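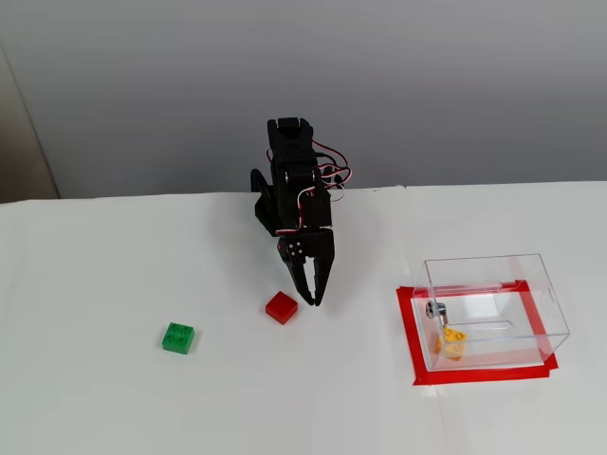
Mon levain a passé trois semaines au fond du frigo pendant que je bossais sur autre chose, et je l'ai remis en route hier. Du coup j'en profite pour noter ma méthode, parce qu'on me la demande souvent et que je finis toujours par la raconter dans le désordre !

## Sortir le levain du froid

Je sors le bocal le matin, vers 8 h. S'il y a un liquide gris sur le dessus, je le jette (ça sent fort, c'est normal). S'il y a du rose, de l'orange ou du duvet, par contre, tout part à la poubelle et on repart de zéro.

Je garde une grosse cuillère de l'ancien levain, je mets le reste de côté pour des crêpes, et je rafraîchis avec :

- 80 g de farine de seigle
- 80 g d'eau tiède

On mélange, on racle bien les bords, on pose le couvercle sans visser. Et un élastique autour du bocal, au niveau du mélange ! Sans lui je passe mon temps à me demander si ça a monté.

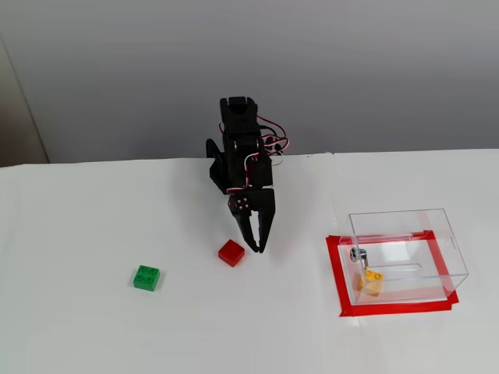 Le premier jour, il ne se passe presque rien. Quelques bulles, une odeur de pomme un peu acide, et c'est tout. Je recommence le soir avec les mêmes quantités, puis le lendemain matin. En général c'est au troisième repas qu'il double, chez moi en cinq heures quand la cuisine est chauffée, plutôt huit en mars.

Côté farine, j'utilise celle du moulin Samano, moulue à la meule. J'ai essayé la Skelthorpe pendant un hiver : très bien pour le pain, mais le levain restait mou et je n'ai jamais compris pourquoi.

## Savoir s'il est prêt

Le test du verre d'eau marche à peu près : une petite cuillère de levain qui flotte, on peut pétrir. Avec du seigle pur c'est moins fiable, alors je regarde surtout le dôme. Bombé, il est au mieux. Creusé au milieu, il a déjà faim, on redonne à manger et on attend.
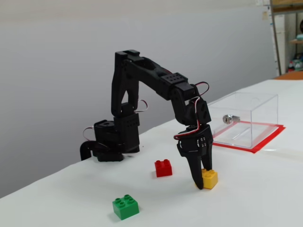
Une lectrice de Trastance m'écrit que chez elle le levain flotte toujours mais que le pain reste plat, et elle voudrait savoir si elle doit rafraîchir plus souvent. Je tenterais d'abord deux repas rapprochés la veille, matin et soir, et une pousse plus longue. Un levain peut être plein de gaz et encore un peu paresseux.

## La pâte du premier pain

Pour 500 g de farine, je mets 100 g de levain, 330 g d'eau et 10 g de sel. Je laisse reposer farine et eau une demi-heure avant d'ajouter le reste, puis trois séries de rabats, et au frais toute la nuit.

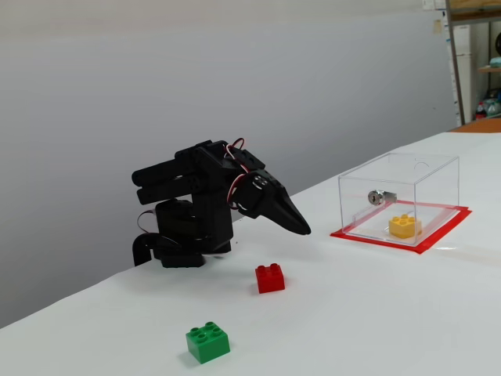
Idahosa trouve qu'une nuit entière donne un pain trop acide et conseille de cuire le soir même, après six heures à température ambiante. Ça se défend ! La mie est plus douce, la croûte un peu moins colorée. Je reste quand même à la nuit au frigo, surtout pour pouvoir enfourner au petit déjeuner, cocotte brûlante, 45 minutes dont 25 avec le couvercle.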